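Ticket 114: Dishwasher in the upstairs kitchen stops partway through and beeps
Opened by: Fitriani Pasaribu, Kiltembridge guest house
Status: Closed
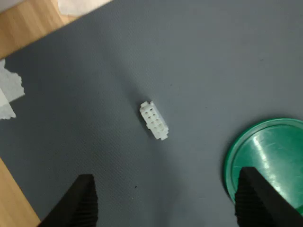 Hello all, and thank you for being so patient with me on the phone this morning! The dishwasher is the Vorkham under the window, the one that came with the house. It starts fine, fills, washes for a while, and then stops with the water still sitting in the bottom and beeps until somebody opens the door. It has done this on every long cycle since we opened up again in May. The short rinse gets through all right, so we've been running that twice and washing the pans by hand, and with a full house at breakfast you can imagine how popular I am.

I have cleaned the filter (it was not pretty) and run it once with nothing in it. Same beeping.

Reply from Saodah Lau, 9:40 a.m.
Good morning Fitriani, and I'm sorry about the pans. Water left in the bottom makes me think of the drain before anything else. Would you look under the sink for me and follow the gray drain hose from the dishwasher to where it joins the sink pipe? It ought to go up high under the counter before it comes down again. If it sags, or if something heavy has been pushed against it, the pump has a hard time of it. Please switch off at the wall first, and keep a towel handy.

Reply from Fitriani Pasaribu, 11:15 a.m.
Well, I got down there with a flashlight and took out everything we keep under that sink, which was a good deal more than I remembered. The hose was lying flat along the floor of the cabinet with the big tub of salt on top of it. I've moved the salt to the pantry. The hose has kept a bit of a crease where the tub was. Should I try it again now, or wait?

Reply from Saodah Lau, 11:30 a.m.
Do try it, on the long cycle, but stay nearby for the first drain. Tie the hose up to the underside of the counter with a loop of string for now. If that crease won't round out again, Sutrisno can bring you a new length from the Bulcombe store when he's over your way.

Reply from Fitriani Pasaribu, 3:05 p.m.
It went all the way through! Bottom empty, glasses clean, no beeping. I did hear it gurgle a little at the end, and I don't remember whether it always did that.

Note from Sutrisno Oei
Stopped in after lunch the next day and swapped the hose, as the crease was still there and I had a spare in the van. Put in a proper clip up high and took the string down. Ran one long cycle while I had coffee (thank you for the cake). The gurgle is gone too. Closing this one, but do call if it comes back.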